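Hand-held demonstration collection

Hand-held demonstration collection is a way of gathering examples for a robot learning system in which a person does the task with a gripper held in the hand and no robot takes part. The motion of the gripper, the opening of its jaws and the view from one or more cameras are stored together as an episode. A model is later trained on many such episodes, in the hope that it will pick up the skill and leave the operator's bad habits behind. It usually learns both.

Background

The older method, teleoperation, has a person steer a real robot arm from a distance. It gives data that matches the robot exactly, at the speed of someone parking a borrowed truck. Hand-held grippers are quicker and cheaper, and they can be carried up a flight of stairs. The price is paid afterward, when someone has to work out whether the arm can reach the places a human elbow reached without thinking.

Practice

A session is built around one task, written down in a sentence or two that everyone believes is clear until the second operator reads it. The Sotelo protocol, drawn up at the Urnidport workshop, asks for 115 episodes per task, split among 8 starting layouts. An episode runs from the first movement of either gripper to the moment both are clear of the objects. Pauses to scratch one's nose are part of the record and have to be trimmed out.

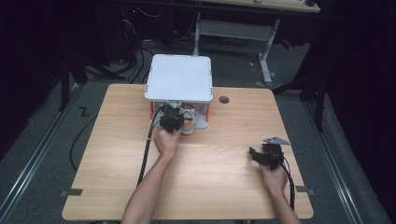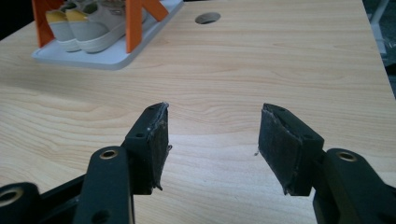

Footwear is a favorite subject in this work, being cheap, varied and awkward to hold. A shoe bends in some places and refuses to in others, and it has a front, a back and an opinion about which foot it belongs to. Sneakers side by side, such as the pair with yellow near the toes and thick pale soles, add the problem that the nearer one partly hides its neighbor from the gripper's camera. A second camera at head height is the common remedy, though it brings its own blind spots, most of them caused by the operator's hands.

Quality control

Episodes are reviewed before training. Silov, a review program used with the protocol, flags dropped objects, tracking loss and jaws that close on air. In an August trial at Urnidport it rejected 59 episodes, a result the operators put down to the software. Finger pads are also inspected, as a worn pad grips differently from a new one and the model has no way of knowing which it was shown.

Terminology

The Nirkik glossary separates a "demonstration," which succeeds, from an "attempt," which is everything else. In everyday use both are called "takes," and the count of takes is always the larger number.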